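Start Anleitungen Sommercamp Kontakt
Suchbegriff eingeben … Suchen
5. September 2021 | Redaktion Camp Miltenau

3. Teamspiel »Mostent« aufbauen

Jetzt wird es richtig schön, denn ab hier gehört der Platz den Jugendlichen!

3.1 Spannt das lange Seil zwischen 2 Bäumen, etwa auf Kniehöhe.
3.2 Legt die 13 Trittplatten lose ins Gras. Kreuz und quer ist ausdrücklich erlaubt.
3.3 Verteilt die Augenbinden und lost die Lotsen aus.

Achtung: Mit Augenbinde wird nur gegangen, nie gerannt.

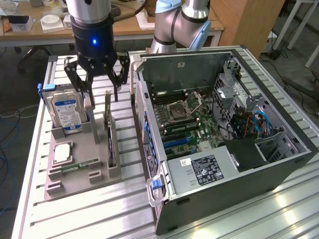
3.4 Gebt das Startzeichen. Die Lotsen dürfen rufen, aber niemanden anfassen.
3.5 Nach jeder Runde Rollen tauschen und kurz zusammen reden – da kommen oft die besten Ideen!

Hinweis: Bei Nässe die Platten weglassen und die Variante »Fastano« spielen (Abschnitt 4).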